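Gresville Batting Practice Log, README

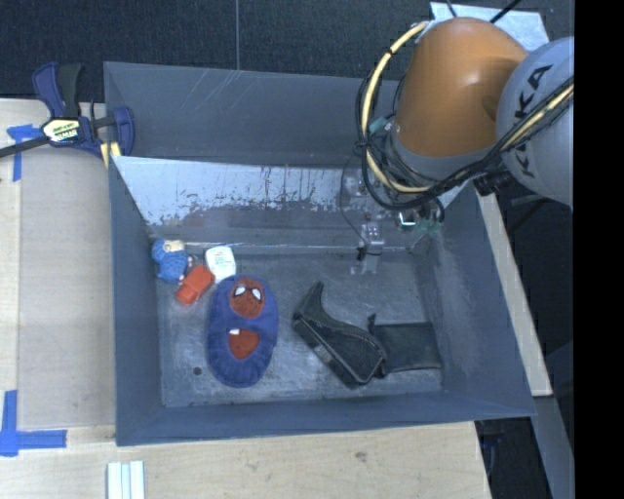 Blue-gray metal bin with a scuffed floor, plush slipper on the left.

Hi, and thanks for downloading! I'm Chandrasekhar Varma and I keep track of batting practice for the Gresville summer league, mostly from a lawn chair behind the third base screen. Last updated Tuesday, August 14, 2018.

What you get is 2 files. swings.csv has 3,000 rows, one per swing, and hitters.csv has the batter's side, age group and team (Kulkarni Park or Drenddale). Join them on hitter_id.

Columns in swings.csv: session, round, pitch_no, contact, direction, depth. Contact is my own call, so a "solid" from me might be a "meh" from you. Depth is left blank on 886 rows. Some of those are whiffs, and the rest are balls I lost in the sun (the Drenddale field faces the wrong way, don't get me started).

Bunts are in there too! Filter them out with contact = B if you only want full swings, or your depth averages will look awful.

I type everything into Zaltska, a little scoring app, and it exports left field as LF1 for left-handed hitters. I haven't fixed that yet. Just treat LF1 and LF as the same thing.

Use it for whatever you like, and please mention the league. Fall ball rows go up in November.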